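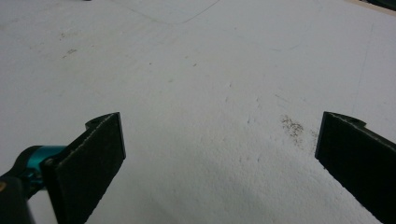

White surface with brown specks, close view.

Category: Bench notes / Cleaning

May, 3:40 pm

I write this down before I forget, and also for Ching-wen, who takes the table after me.

Today was for the white surface. The specks on it bother me. They are small and brown, a little group of them together and single ones farther away. I do not know what they are. It may be crumbs from the filler we used for the Fleltatau pieces, or it may be only dirt from shoes and sleeves. I wrote the same question on page 1758 of the old shared log and there was no answer to it.

My plan is simple:
- pick up the larger bits first, do not rub
- then the soft brush, always in one direction
- after that a damp cloth, wait 5 minutes, look again with the side lamp

Last month I rubbed first, and this made gray smudges which needed three rounds of the Bendard cleaner. I do not want to repeat this mistake.
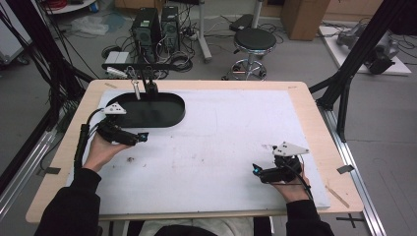 Table with the white board, oval tray at upper left, marks near center-left.

The tray stays on the board for now. I would like all debris to go in there, so that we can weigh it later. Ching-wen Lam asked for this, she wants to compare with the Stestberg board.

Other things to remember. The tape on the wood edges must stay where it is, please do not peel it. The thin stick can go back to the drawer. The Ghanem brushes are almost finished, two are left, and one of them loses hair.

Next: ask if we can get a cover for the board at night.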